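Filed under: Bench Notes / Dyeing and Fabric

May. Third round of the indigo wash test with Drisance powder. Vat mixed at 7 g per 1000 ml, pH strips from the Prestenell box. Two dips, rinse, line dry indoors. The cotton swatch came out darker than last time and rubs off less on white cloth. The linen is still patchy at one corner where I folded it too tight.

Italo Farina thinks the vat sat too long before the second dip. He may be right, the surface had gone dull by 4 pm.

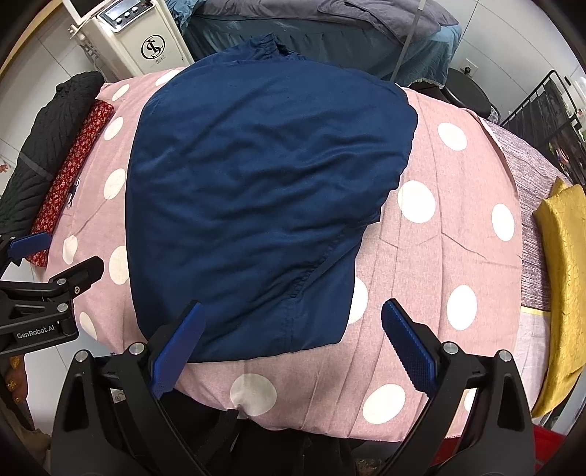 Next round: same powder, shorter wait, swatches clipped flat. Need more strips. Ask Pinheiro if the 80 g jar is back in stock.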